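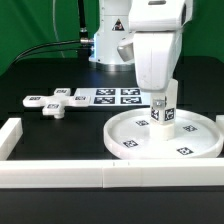 Faltus (director's cut): is the 13-minute difference all in the third act?

Posted by reelchange_60, 06/10/2023

I have the theatrical disc of Faltus and just rented the longer version. The running times differ by 13 minutes, but the only new material I noticed is the ferry sequence and the second phone call. Neither is long. Where is the rest? Also, the dialogue sounds slightly lower in pitch on my old disc, and I can't tell if that is the transfer or my player.

Kneath

Most of it is in the first hour. The dinner at Bramance runs to the end of the toast in the long version, and the theatrical cut leaves after the first line. There are also 17 shots that are simply held longer, mainly exteriors. The ferry sequence is the only complete scene added. The phone call is in both versions — it was moved, so it looks new.

On pitch: check the frame rate of both. A 25 fps transfer of a 24 fps film plays about 4 percent fast and usually sounds higher, so if your old disc is the lower one, the rental may be the sped-up copy. In that case the real difference in footage is more than 13 minutes.

oldprojector50

Didn't notice any pitch thing. Long version is better, the ending makes sense now.

Temero

Agree with Kneath on the dinner. The end credits are longer too, so subtract those before you compare.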